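Subject: Re: [members] Lost property at the Mekoseck residence, August

Dear members,

Thank you to those who replied to the notice on laundry room hours. Eliécer Huaranga raised a point that affects all floors, and his message is quoted with our reply.

> From: Eliécer Huaranga
> The new schedule gives each floor two evenings a week. On ours, 3 of the 4 washers are taken by six o'clock. Would the office consider opening the room earlier in the morning? I would also like to know how long unclaimed items are kept. My neighbor lost a pillowcase in July and was told it had already been given away.

The office has reviewed the request. Starting with the next schedule, the laundry room will open at 6:00 a.m. on all days – the closing time stays as it is. Residents on the upper floors should continue to book through the sheet by the elevator.

Unclaimed items are held for 30 days in Room 359. After that they are passed to Candasell, which collects clothing and bed linen at the end of each month. The pillowcase should not have left before the period was over, and we apologize to the resident concerned. Please write to the office with the date of loss.

The dryer deposit remains at 100 for the term and is refunded in full on return of the key.

Questions may be sent to this list or to the office directly.

Waltraud Baumgartner
Residence Office, Mekoseck 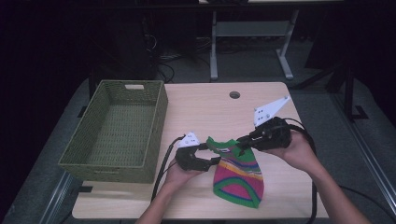
Filed under: Laundry and Linen

Next message: [members] Bicycle storage, Dulen entrance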